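An afternoon at the Vukach open day

Bivley is a long way to go for an afternoon, but the Vukach workshop only opens its doors in October and I had missed it the year before.
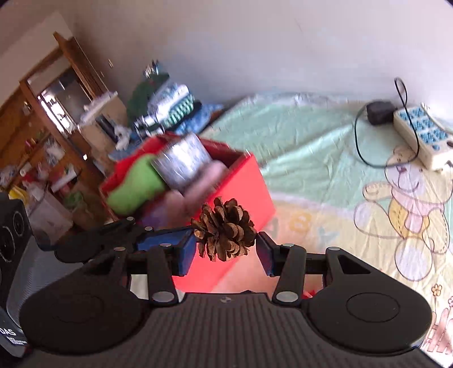
The building is on the old Saha road, past the tyre place, and the sign is small enough that I drove by it twice. Parking is on the verge. Inside there is a front room with a desk and a kettle, and behind it one long workroom where everything happens.

Vukach makes hand-held grippers. They are two-fingered tools that a person carries and squeezes to pick things up, while the movement is recorded and later used to teach a robot arm the same job. The firm also runs the collecting side, sending people out with the tools to work in ordinary homes. Most of the talk on the day was about that, and it was the part I had come for.

The introduction lasted longer than it should have. There were slides, and the projector was too dim for the room. The useful bit was a short account of how a collecting session is planned. The person with the gripper gets a list of tasks for the home, such as moving things in and out of a box, clearing a bed or putting small things on a shelf. They do each one at a normal pace and then start again with the items in a different order. A full session is 500 pick-ups, with a break when the hand gets tired. I asked if anyone gets through that in a morning and was told some do, but the quality drops towards the end.

Much of the discussion was about awkward objects. A tin is easy. Cloth folds under the fingers, cables drag other things with them, and a pine cone is rough and uneven, so the pads have to find somewhere to press without crushing the scales. Pine cones are kept in the regular kit for that reason. Clutter is left as it is, and collectors are asked not to tidy a room before they start.

After that we were allowed to try. Visitors went up in groups of 8, which was too many for the 2 benches, and I waited a good while. The gripper is heavier at the front than I expected. Closing it is simple enough, but judging how hard you are squeezing is not, and I dropped a sponge and then a reel of tape. By the third go it felt more natural – you stop looking at the tool and look at the thing you want. Left-handed people seemed to have no more trouble than the rest of us.

We use cookies to improve your experience on this site. By continuing to browse you accept our cookie policy. Accept / Manage settings

The last stop was the arm itself, running a program called Fletent. It took objects out of a tray and put them in another, slowly. It managed most of them. A woollen glove gave it trouble and one of the staff had to move it by hand. They were open about this and said cloth was still the weak point.

I would have liked more time with the recordings. We saw a few minutes on a laptop with ten people leaning over it, and I couldn't follow much from the back. A larger screen would help next year.

Tea was free and the biscuits had run out by three. The doors close at four, so anyone coming from a distance should aim for the first talk. There is no bus back to Saha after half past five.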